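Home Manuals Heated Airers Parts Contact

Section 6. First Use and Daily Drying

Applies to Serkison Bikell towers, all sizes. Rev. October 2026. Notes by Judit Csonka, send corrections to her.

Before you start

Tower up on a level floor, feet locked. Cover out of the box and shaken out. If the feet aren't locked go back to Section 5, don't skip it.

CAUTION: Never run with the cover touching the heater base. Cover must hang clear all the way round.

6.1 First run (empty)

1. Plug straight into the wall. No extension cords, no power strips. Draws 1,000 watts on High.
2. Set dial to Low. Leave 6 minutes.
3. Turn to High, leave till the smell goes. Slight smell is normal first time. Smoke is not. Unplug and call.
4. Off. Let it cool before you touch the base.

6.2 Sorting the load

5. Spin first, fastest spin the care label allows. Dripping clothes are the number one reason for service calls.
6. Check the label inside the neck or side seam. No tumble symbol is OK for this unit on Low. "Dry flat" means dry flat, keep it out of the tower.
7. Lay shirts out on a bed or table before hanging and smooth by hand. Creases that go in come out set. Pay attention to folds across the chest, expecially on printed tees, where a fold can stick to itself.

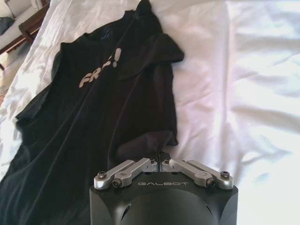 8. Dark and printed items inside out, print away from the heater side. Low only.

NOTE: Rubbery prints can go tacky when warm. Let them cool on the hanger, then fold.

6.3 Loading

9. Heavy stuff on the bottom rails. Towels, jeans.
10. Shirts on hangers up top, a hand's width apart. Do not double up.
11. Zip the cover fully. Top vent open, allways.

6.4 Timer and error codes

12. Turn the timer past the click, then back to the time you want.
13. Code 391: base overheated. Unplug, cool, clear the intake.
14. Code 843: fan blocked. Usually a sock. Unplug before reaching in.

If either code comes back, stop using the tower. Replacement fans are Langlois type, order through Parts. Trunance fans look the same but the plug is different, won't fit.

Cleaning the intake filter: see Section 7.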